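Reading time: 4 minutes

Search this guide Enter a keyword Go

Section 5: Setting Up the Sorting Table for Open Day

5.1 Purpose of this section

This section sets out the procedure for preparing, running and closing the sorting table at the Coltmont open day. It applies to the Rainer arm operated under the Casa control program. Staff who have completed the operator induction may carry out every step. Staff who have not may assist with steps 1 to 4 of 5.3 only.

The demonstration invites visitors to watch the arm collect wrapped candy from a tabletop and place it in baskets according to wrapper colour. Each public session runs for 12 minutes. The supervising operator for the May open day was Nisha Bansal; the rostered operator for June is Vivek Vishwakarma. Enquiries about the roster should be directed to Kanchan Pandey.

5.2 Items required

One sorting table with the arm installed and its base bolts checked.
One green basket and one orange basket from the demonstration kit.
Wrapped candy in orange wrappers and in purple wrappers, sealed. Opened or torn packets are not to be used.
Barrier posts and tape.
The laminated session card.
The Pukon handheld stop unit, fully charged.

NOTE: Candy used on the table is not to be given to visitors. A separate supply is kept at the front desk, together with the ingredient information.

5.3 Preparing the table

1. Wipe the tabletop with a dry cloth. Do not use spray cleaner on the day of a demonstration, as the residue may alter the grip.

2. Place the barrier posts so that the tape stands no closer than 28 inches to the table edge on any side.

3. Set the baskets within the marked reach of the arm. They may be turned at an angle to the table edge. They must not be stacked.

4. Lay the candy packets flat on the wood, clear of the basket rims. Leave enough room around each packet for both fingers to close.

5. Switch on the controller and wait for the steady light. Start-up may take up to two minutes.

6. On the Casa home screen, select Public Session and enter program number 317. Confirm that the speed limit shown is 19 per cent.

7. Press Home. The arm will rise to its resting height with the fingers open.

CAUTION: Hands must be clear of the table before Home is pressed. The arm takes the shortest path to its resting position and does not steer around objects placed on the table.

5.4 Running a session

1. Read the session card aloud to visitors. Do not shorten the safety paragraph.

2. Take up the stop unit and keep it in hand until the session has ended.

3. Press Start. Orange wrappers are assigned to the green basket and are collected first. Purple wrappers are collected in the second stage.

4. Direct visitors to the wall monitor, which carries the view from the wrist camera. Blurring is normal while the arm is travelling and does not call for refocusing.

5. Between the first and second stages the program pauses. Compare the monitor with Figure 5-2 before pressing Continue.
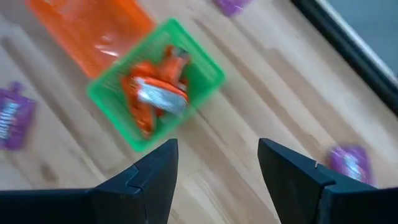

Figure 5-2. Wrist camera view: orange packets in the green basket, purple packets on the table.

6. If an orange packet remains on the table, select Repeat Stage. Do not move the packet by hand while the arm is powered.

7. If the heap in the green basket stands above the rim, end the session and empty the basket. Packets placed on a high heap tend to slide off.

8. Press Continue to begin the second stage. Purple wrappers are assigned to the orange basket.

NOTE: Visitors frequently ask why the wrapper colours and basket colours do not match. Operators may explain that the pairing is set in the program and can be changed. The pairing is not to be changed during public hours.

5.5 Interruptions

Should a visitor cross the tape, press the stop unit at once. The arm will hold its position. Ask the visitor to return behind the barrier, then restart from step 1 of 5.4, including the reading of the card.

Should the arm drop a packet on the floor, leave it there until the session has ended. A packet retrieved from the floor is to be discarded.

Should the monitor lose its picture, the session may not continue. Stop the arm, inform Seema Chaudhary at the technical desk and place the Demonstration Paused sign on the front post.

5.6 Closing the table

1. Press Home and wait for the arm to come to rest.

2. Switch off the controller at the main switch. Do not rely on the screen lock.

3. Empty both baskets into the storage tub and inspect the packets for torn ends.

4. Return the stop unit to its charger.

5. Record the number of sessions and any stops in the table log. The log is to be signed by the operator and handed to Jyoti Rastogi before the building is locked.

Barrier posts may be left in place overnight if a further open day session is scheduled for the following morning.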